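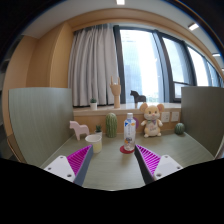 A clear bottle with a white cap on the desk.

Dralwood: progress report to Stollska, November
Last updated: November

Print this page | E-mail this page

Hello all, and hello especially to Nokuthula Mabaso, who asked for "the real picture, with swearing removed". I've had a go at both.

Quick reminder for anyone new on the Stollska side: your grant pays for the balance work and the second starter deck for Dralwood, our two-player card game about rival foresters. I do the rules and the card text, Tavion Ruiz-Ortega does the code and the online play server.

The big news is that the mulligan is finally sorted! Players now see five cards, send back as many as they like, and the player going second gets one free Sapling. We ran 2145 games on the server with the new rule and the gap between going first and going second is much smaller than it was in the spring build. Going first still wins a bit more often than I'd like (mostly with the Wolf deck, which is a menace), but people have stopped conceding on turn two, and that was the thing driving me up the wall.

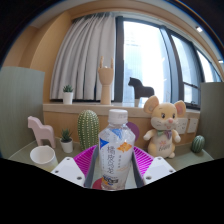

Bottle with a 橘皮乌龙 label.

We changed 23 cards this period. Most of them are tiny, a point of cost here or a word of text there. The only one that caused a proper row was Charcoal Burner, which used to let you discard your hand and draw the same number again for two timber. It now costs four and only works once a turn. The combo players are in mourning and have told me so at length, but I did watch one of them take a nine-minute turn with it, and I don't think his opponent had much fun!

What's late: the second starter deck. I promised you a locked list by now and you've got eight cards still marked "maybe". The trouble is the River side of it. The floating logs idea is lovely on paper and a pain to explain to a beginner, so I've written the tutorial three times and thrown it away three times. Tavion thinks we should cut the logs and save them for an expansion. I'm coming round to that, slowly and with bad grace.

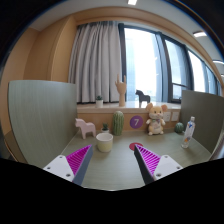
Money next. We're inside the budget for art and a little over for servers, as we left the test ladder open all night instead of closing it at 11pm (my fault, people were enjoying it). I've moved the difference out of the printing line, and the Statent quote for the proof decks came in lower than the first one, so it evens out. My own overheads are the same as ever, meaning one pale grey-green desk and the electricity. The Sveinbjörnsson invoice for the card frames is paid, and the files are in the shared folder if you want a nose through them.

Before the next report I want the River list locked, the Wolf deck calmed down and proof decks ordered. I'd also like a decision from you on whether the print-and-play version can go up free, as we get asked for it constantly and I keep mumbling. Nokuthula, could you ring me about that one? Afternoons are best.

Sign up to the Dralwood newsletter for patch notes and playtest dates. You can unsubscribe at any time.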